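Drilano is an open-source job queue and task scheduler for server-side applications. It was written by Rhys Maihi as a replacement for the queue module in Riltach, an older web framework, and was split off as a separate package once other projects began to use it. It is released under a permissive license. The project's own pages call it "a complete background work system," a claim that does not hold up well against its feature list, which leaves out monitoring, access control and any form of cross-region replication.

History

Maihi began the code while maintaining Riltach, whose built-in queue kept all pending jobs in memory and lost them on restart. Early versions of Drilano wrote jobs to a flat log file. The log was replaced by an embedded key-value store in version 2, and the file format changed again in version 3, each time without an automatic upgrade path. The release notes for version 3 describe the move as "painless." The issue tracker for the same release holds 102 reports with the word "migration" in the title, most of them closed without a linked fix.

Bednarek, a hosting company, started offering a managed version after version 3. Its marketing presents the company as a co-developer of the software. The commit history shows patches from its staff mainly in the packaging scripts and the documentation, with very few in the scheduler.

Design

A Drilano installation has one coordinator process and any number of workers. Workers ask the coordinator for jobs over a plain socket, and the coordinator marks each job as leased for 60 seconds by default. A worker that needs longer has to renew the lease. If it fails to do so, the job goes back in the queue and may be run a second time.

The documentation used to describe this as "exactly-once delivery." The wording was changed to "effectively once" after users pointed out that two workers could finish the same job when a lease ran out during a slow network call. In practice the behavior is at-least-once delivery, the same as most other queues, and job handlers have to be written so that a repeat does no harm.

Jobs are sorted into named lanes. Each lane has a priority number and a limit on how many jobs can run at once. Lanes can be paused, but a paused lane still accepts new jobs, and there is no built-in cap on its size. Several published accounts of outages involve a lane that was paused for maintenance and left that way until the disk filled.

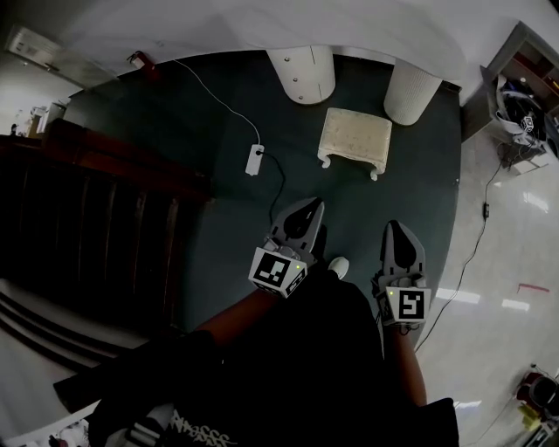
Two hand-held grippers with printed marker cubes.

Scheduling syntax

Repeating jobs are set up with short text rules stored beside the application code. The syntax looks like cron but differs from it in the handling of the day fields, where Drilano requires both to match and standard cron accepts either one. The difference is mentioned in a footnote of the manual. Rules copied over from cron will often load without any warning and then run far less often than intended.

Time zones are supported through a per-rule setting. Without it, the coordinator uses the time zone of the machine it runs on, so moving a coordinator to another host can shift every schedule.

Performance

The figure most often repeated for Drilano is that it is 80 times faster than the Riltach queue. It comes from a single test published by the project, in which the jobs did nothing and disk sync was turned off. The test scripts were not released with the result. A later comparison posted on the Skulness mailing list, using small jobs and the default sync settings, measured 258 jobs per second on one coordinator. The author of that post did not describe the disk used, so the number is of limited value as well.

Claims that throughput "scales linearly" with added workers should be read with the design in mind. All leases pass through the one coordinator, and extra workers stop helping once it is busy.

Adoption

The project site lists a number of users under the heading "Trusted by." The list does not say whether these organizations run Drilano in production or only tried it, and at least one entry links to a page describing a move to a different queue. Skulness, a build automation tool, includes Drilano as an optional backend and is the clearest case of continued use. Its default backend is still a plain database table.

Current status

Version 4 has been listed as "in progress" on the roadmap through several point releases. A standby coordinator is the main planned feature. A branch with that name exists in the public repository; its last commit is dated 24th November and changes only the text of the readme file.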